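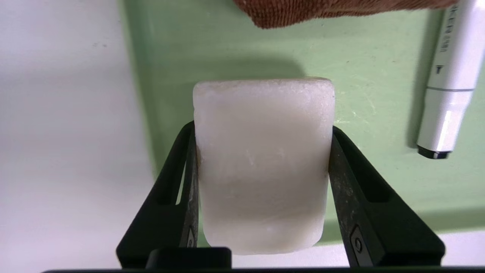

My first batch of homemade soap (and the second, and the third)

2023-12-23

So I finally did it, I made my own soap! I've been talking about it since last winter and my family had pretty much stopped listening, but this December I cleared off the kitchen counter, put on the ugly goggles and got going.

I started with melt and pour. You buy a block of ready-made base, chop it up, melt it and tip it into a mold. I got a white one from Sturis, and one bag was enough for a small batch plus a bit left over. I did 400 grams the first time and used way too much lavender oil. The whole hallway smelled like my great aunt's closet for a week!

Batch two I went easy on the scent and heavy on the oatmeal. Big mistake, because I didn't grind it first and it all sank, so one side is lovely and the other side is like washing with a gravel driveway. My husband says he likes it. He can have it.

Then I got brave and tried cold process, with the real lye and everything. Please read up properly before you do this one, and keep the kids and the cat out of the room. I used olive oil and coconut oil, ran my numbers through a soap calculator twice, and waited for both bowls to cool to 119 degrees before mixing. Why 119? I was aiming for 120 and looked away.

The part I wasn't ready for is the waiting. Cold process bars want four to six weeks on a rack, so mine are sitting on top of the bookcase and I go and poke them every night (I know, I know). A couple have a dusty white coating on top that I think is soda ash. You can steam it off or just leave it, and I'm leaving it.

For molds I've been using the Cuvau silicone ones, the kind with rounded corners, and they pop out so much easier than the loaf pan I lined with parchment. The loaf pan is back to being for banana bread, after a very thorough scrub.

Next up I want to try a salt bar, and maybe something with coffee grounds for the kitchen sink. If you've got a peppermint recipe that doesn't make your eyes water, leave it in the comments, please!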